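Sescombe Gripper Comparison Set: Data Card

Version date: 2018-01-08
Contact: Anika Brannigan, Gonar Manipulation Group

1. Summary

The Sescombe set contains recordings of two-arm manipulation of clothing and towels in furnished rooms. It was prepared to compare two finger designs, referred to throughout as the Nostidov flat finger and the Yalçınkaya padded finger, under the same operator and the same controller settings. The set holds 600 episodes. Of these, 400 were recorded with the flat finger and the remainder with the padded finger.

2. Purpose

The set supports two kinds of study. The first is the comparison of finger designs on soft items, where the quality of a grasp is difficult to judge from joint readings alone. The second is the comparison of camera placement. Each episode includes one head view and two wrist views, and users may train or evaluate on any combination of them.

The set was not prepared for navigation research or for the study of human motion. Persons may pass through the background of an episode.

3. Recording conditions

Rooms were used as they were found. Furniture, appliances and household items were left in place, and lighting was not adjusted between episodes. Operators were instructed to complete each task at a comfortable pace and to release any item that could not be held securely after 2 attempts.

Views from the wrist and the head, laundry handling tasks:

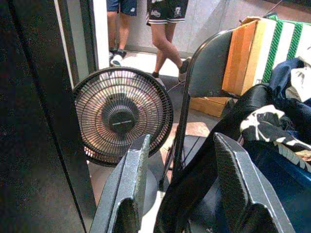
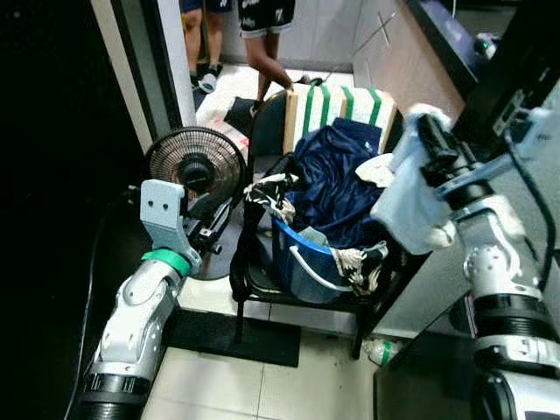
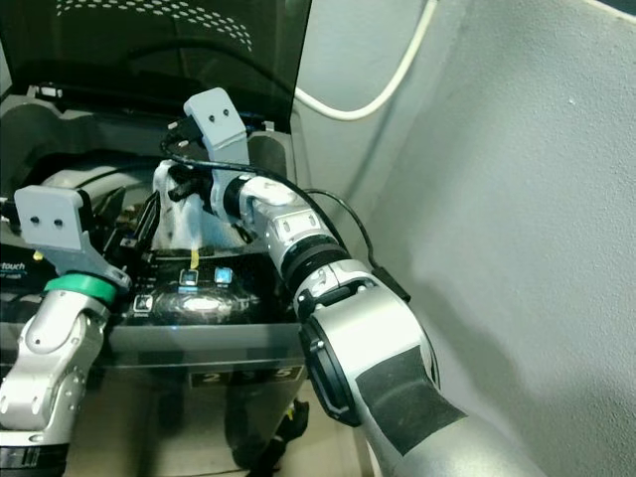

4. Contents of each episode

Every episode folder contains the video streams, the joint positions of both arms, the commanded and measured finger opening, and a short text label naming the task. Timestamps are given on a single clock shared by all cameras and both arms. Episodes in which a stream was interrupted are retained and are marked "partial" in the index file.

Finger opening is reported as a fraction of full travel, where 0 is closed and 1 is open. Values from the two finger designs should not be compared directly, as the padded finger closes on its own lining before the drive reaches its limit.

5. Annotation

A subset of 101 episodes carries manual annotation of grasp start, grasp end and item slip. Annotation was carried out from the wrist views, with the head view consulted where the fingers were hidden by fabric. Where two annotators disagreed on a slip, both entries are kept, and the field "agreed" is set to false.

6. Known limitations

Dark fabrics are difficult to separate from one another in the wrist views, particularly when the fingers are close to the item. Depth readings on glossy and transparent surfaces are unreliable and should be masked before use. The wrist cameras were recalibrated in September, and episodes recorded before that date use the older calibration file, which is supplied in the folder "calib_old".

7. Access and corrections

The set is available to research partners on written request to the contact named above. Requests should state the intended use and the storage location. Errors in labels or timestamps may be reported to the same contact, quoting the episode number. Corrections are listed in the change log and applied at the next release. Earlier releases remain available to partners who have already cited them.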